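Nakley go back to Brelden with a point to prove and a goalkeeper short

Nakley will make the trip to Brelden for the second time this month, and the club's supporters could be forgiven for wishing they were headed somewhere else.

The first visit, in the league, ended in a 2-0 defeat that was settled inside the opening half hour. The second is a cup replay, and there is a good deal more riding on it. The winner goes through to the last 16 and a home tie against Carrasco. The loser gets a free weekend in a season that has already had too many of them.
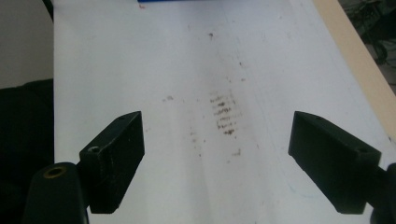
By the Prascombe Sports Desk
December 25, 2018

Nakley confirmed after training that their first-choice goalkeeper will miss the replay with a broken finger on his left hand. He picked up the injury in the closing stages of the drawn first game and played on until the whistle. A scan the next morning showed the break, and the club expects him to be out until the end of January at the earliest.

His place goes to the 19-year-old who has been on the bench since the summer. He has played two senior matches, both of them in preseason, and has yet to start a competitive game. Nakley asked the league whether they could bring in an emergency loan, but the rules only allow that when a club has no fit goalkeeper registered at all. The request was turned down the same afternoon.

The rest of the team is in better shape. The captain is available after serving a one-match ban, and both fullbacks trained without any trouble after sitting out the weekend. The manager is expected to stay with the back four that kept things tight in the first meeting, when Brelden had plenty of the ball but managed only three shots on target in 90 minutes.

Brelden have their own worries, mostly in attack. Their top scorer has 11 goals this season but none in his last five games, and he was taken off before the hour in the first match – a decision that did not go down well with the home end or, by the look of it, with the player. He is still likely to start. The club sold its other recognized striker in the fall and has not replaced him.
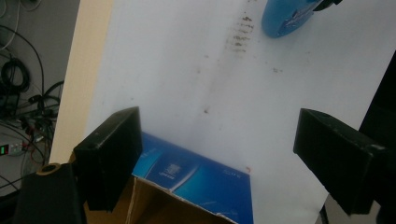 Extra time is the other thing on people's minds. Both clubs have league games three days after the replay, and neither has a deep squad. Nakley used only 14 players in the whole of November. Their last cup tie to go the distance was two seasons ago at Prascombe, where they won on penalties and then lost their next four in the league.

There is money at stake as well. The tie against Carrasco has been picked for live broadcast, and the fee would cover a large part of the work needed on Nakley's east stand, which has been closed since a safety inspection in the spring. The club has said the repairs will go ahead whatever happens in the cup, though it has not given a date.

Nakley sold all 113 of their remaining away tickets within a day of the draw in the first game, and no more will be released. Supporters without a ticket have been asked not to travel, as Brelden will not be selling at the gate. Two coaches will leave from the main parking lot at noon, and anyone with a seat booked should be there 20 minutes before that.

Brelden's parking lot will be closed to visiting fans because of building work behind the north end. Street parking near the ground is limited to two hours on match days.

Kickoff is at 3 p.m. If the scores are level after extra time, the tie will be decided on penalties.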